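About Koklow

Koklow is a family-run language school. We teach Dutch, Polish, Greek and Finnish to adults, in small groups and one to one. Most of our students work during the day, so most of our classes meet in the evening.

The school was started by Annelies Wouters, who had taught Dutch at a community college and wanted to run longer courses than the college calendar allowed. She began with one group of 8 people in a rented room over a print shop. When several of them asked about Polish, she called Roman Śliwiński, whom she knew from a teacher training course, and he took on the second group. Greek came next with Gerasimos Katsaros. Finnish was added last, after Aatos Rantala moved to town and wrote to ask if we needed anyone.

We are still a small school. Annelies directs the teaching and writes most of the Dutch material herself. Her brother Joris Wouters runs the office, handles enrollment and answers the phone. If you send an email about fees or dates, he is the one who will write back.

How we teach

Every course has 89 class hours, split into two terms with a break in July. Groups are capped at eight. We test new students before they join, and the test is mostly a conversation. There is a short written part for people who already read the language, but it can be skipped by beginners.

Classes are held in the language being taught from the second week on. Grammar is explained in English when it needs to be. Roman gives out a one-page sheet on the Polish cases at the start of the course and expects students to bring it every time. Aatos does something similar with Finnish endings, though his sheet has grown to four pages. 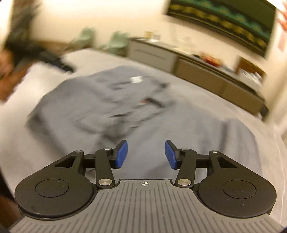 Can I join a course after it has started?

Students can join up to the third week if there is a seat open in the group. After that we suggest one-to-one lessons until the next term begins.

Homework is given after every class and takes most people an hour. Teachers mark it and hand it back at the next meeting. Missed classes are not refunded, but you can sit in on the same lesson with a parallel group where one exists. Dutch and Polish usually have parallel groups. Greek sometimes does. Finnish does not at present.

The Drultetti readers

Beginners often told us that they had nothing to read between the textbook and a real newspaper. Annelies and Gerasimos started writing short stories to fill the gap, first as handouts and later as printed booklets. The series is called Drultetti, after a made-up town where all the stories take place. The same baker, bus driver and dentist turn up in all four languages, so a student who moves from Dutch to Greek will know some of the people already.

Each reader uses a core list of 900 words. Anything outside the list is explained at the foot of the page. The booklets are included in the course fee and can also be bought at the front desk.

Our library

The lending library holds 2,448 items, including novels, children's books, dictionaries, audio courses and films. Most of the Greek shelf was given to us by Gerasimos, who ran out of space at home. Current students may borrow three items at a time for four weeks. Former students may keep using the library for a year after their last course. Please do not write in the books, even in pencil.

Work with companies

We also teach at workplaces. Aigner, a maker of kitchen fittings, was our first company client and sends us new staff who will be working with its Dutch office. Ideck, a freight booking firm, has had a Polish group since the following year. Company courses use the same material as our evening classes, with added lessons on phone calls, emails and meetings. The smallest group we will travel for is four people.

Our rooms

We moved to our present building on June 21, 2018. It has five classrooms, a kitchen for students and the library on the ground floor. The entrance is at the side, past the bicycle racks. There is an elevator, and all classrooms can be reached without stairs. Street parking is free after 6 p.m.

Visiting and contact

You are welcome to sit in on one class before you enroll, at no charge. Call or email the office first so that Joris can check with the teacher. The office is open in the afternoon and until the last evening class begins.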